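원목 식탁 오일 다시 먹이기 (하루 반이면 됨)

작년 6월에 한 번 하고 또 하게 돼서 순서 적어둡니다. 길게 안 씀. 급한 분은 순서만 보세요.

먼저 확인할 것. 내 식탁이 오일 마감인지 우레탄 코팅인지. 안 보이는 구석에 물 한 방울 떨어뜨리고 10분 기다리기. 스며들어서 색이 진해지면 오일 마감, 동그랗게 그대로 있으면 코팅된 거. 코팅된 상판은 이 글대로 하면 안 됩니다. 오일이 안 먹고 위에서 끈적거리기만 함. 그건 코팅부터 벗겨야 되고 저는 안 해봄.

준비물
사포 180방, 240방, 320방
하드왁스 오일 (저는 드레브게이트 무광 씀. 작은 통이면 4인용 식탁 두 번 바르고 좀 남음)
면 헝겊 여러 장. 헌 티셔츠 자른 거 제일 좋음
니트릴 장갑, 마스크
물 담은 양동이 또는 뚜껑 있는 깡통 (꼭!! 이유는 밑에)

1. 닦기
미지근한 물에 주방세제 아주 조금. 꽉 짠 걸레로 전체. 기름때 심한 자리는 두 번. 그리고 완전히 말리기. 최소 서너 시간, 장마철이면 하룻밤. 덜 마른 상태에서 사포질하면 뭉쳐서 사포만 버려요.

2. 사포질
180방으로 컵 자국, 긁힌 데 위주로. 그다음 240방 전체, 320방으로 마무리. 무조건 나뭇결 방향. 가로로 한 번이라도 그으면 오일 바르고 나서 다 보입니다. 모서리는 힘 빼고. 처음에 욕심내서 모서리 둥글게 만들어버린 사람 접니다.
전동 샌더는 있으면 편한데 초보는 손으로 하는 게 나은듯. 패인 자국 생기면 답 없음.
무늬목이면 180방은 건너뛰세요. 얇아서 금방 뚫림.

3. 먼지 제거
청소기로 빨고 살짝 젖은 헝겊으로 한 번 더. 판 이음새 사이에 낀 가루가 은근 안 나오는데 마른 칫솔로 긁으면 나옴. 여기 대충 하면 나중에 표면이 까끌까끌해요.

4. 첫 번째 도포
오일 통 잘 젓기. 흔들지 말고 젓기, 거품 생깁니다. 헝겊에 조금 묻혀서 최대한 얇게. 얇게 바르라는 말을 마인라트 라이트너 씨 목공 수업에서 귀에 못이 박히게 들었는데도 첫 해에는 듬뿍 발랐고, 사흘 지나도 팔꿈치가 붙었음...
10분~15분 두었다가 깨끗한 헝겊으로 닦아내기. 번들거리는 데 없어야 됨. 옆으로 얼굴 대고 조명에 비춰보면 남은 데가 보여요.
밑면도 얇게 한 번은 발라주는 게 좋습니다. 윗면만 바르면 습기 먹는 게 달라서 휠 수도 있다고.

5. 건조, 그리고 두 번째
12시간 정도 창문 열고 말리기. 겨울이면 더. 만져서 보송하면 320방으로 아주 살살 한 번 쓸어주고 먼지 닦고 두번째 도포. 방법은 똑같고 양은 첫 번째 절반이면 충분해요. 나무가 이미 먹어서 더 안 들어감.

6. 다시 쓰기
하루 지나면 가볍게 쓸 수 있음. 뜨거운 냄비, 젖은 컵은 일주일 참기. 식탁보도 그동안은 깔지 마세요. 밑에서 안 마릅니다.

중요: 오일 묻은 헝겊
뭉쳐서 쓰레기통에 넣으면 저절로 열나서 불날 수 있어요. 진짜임. 물에 푹 적셔서 밀폐하거나, 밖에 한 장씩 펴서 바싹 말린 다음 버리기. 작업 끝나고 치우는 게 아니고 쓰는 중간에도 뭉쳐두지 말것.

자주 틀리는 거
얼룩덜룩함: 대부분 사포질이 고르지 않아서. 320방으로 전체 다시 밀고 얇게 한 번 더.
끈적임: 너무 많이 바른 거. 같은 오일 살짝 묻힌 헝겊으로 문질러 녹인 다음 바로 마른 헝겊으로 닦아내면 웬만하면 해결됬음.
색이 생각보다 진함: 원래 그래요. 꼭 밑면에 먼저 테스트. 밝은색 유지하고 싶으면 내추럴 화이트 계열로 사세요.

주기는 매일 쓰는 식탁이면 일 년에 한 번, 물 떨어뜨려서 바로 스며들면 할 때 된 거. 의자는 다음에 따로 올릴게요, 다리 쪽이 귀찮아서 아직 못함
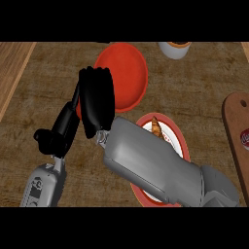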